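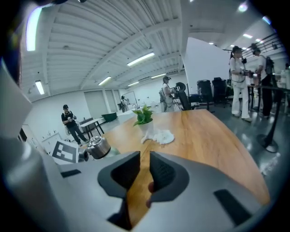

Skosberg round-edge table, honey brown
Reviewed 2/11/19

I bought this table in July and have used it most days for 4 months, which seems long enough to say something useful. It is wood with a warm honey-brown finish and a rounded edge in place of square corners. I had been looking at the Lykkegaard for some time, but it only came with straight sides and I had already bruised my hip often enough on the old one.

Delivery and assembly

It came in two boxes, one a day after the other. The top was well wrapped. The legs were in the second box with the bolts and an Allen key that was too short to turn comfortably, so I used my own. Putting it together took 90 minutes, including a break when I found I had fitted one of the brackets back to front. The drawings don't make it clear which way round it goes. The bent lip should face inwards.

You will need a second person to turn it over. I wouldn't try it alone.

In use

The curve is the best part. You can walk past without thinking about it, and an extra chair fits in where a corner would have been in the way. The drawback is that you lose a bit of surface at the ends, so a tray or a large sheet of paper hangs over the side sooner than you expect.

It doesn't wobble on a level floor. On my older floorboards one leg needed a felt pad, and it has been steady since I stuck that on.

The grain varies quite a lot. The sample I was sent was paler than the top I received. I prefer the darker colour, but if you are matching it to chairs, ask for a photo of the actual piece.

Marks and cleaning

Water wipes off if you get to it the same day. I keep a cloth on the table for this. A plant pot left without a saucer for a week gave me a faint ring, which went after two coats of Zotska oil. Hot mugs need a mat. Crumbs don't collect anywhere, as there is no join down the middle.

The finish scratches more easily than I would like. Metal containers with a rough base should be lifted and not slid. I have one short scratch near the edge from doing exactly that.

Price

I paid the full price. It has been reduced since, and I would have waited had I known. The order line took a while to answer when I rang about the bracket, but the person I spoke to knew the answer straight away.

Would I buy it again? Yes, at the lower price. Four stars, with one off for the scratching and the poor drawings.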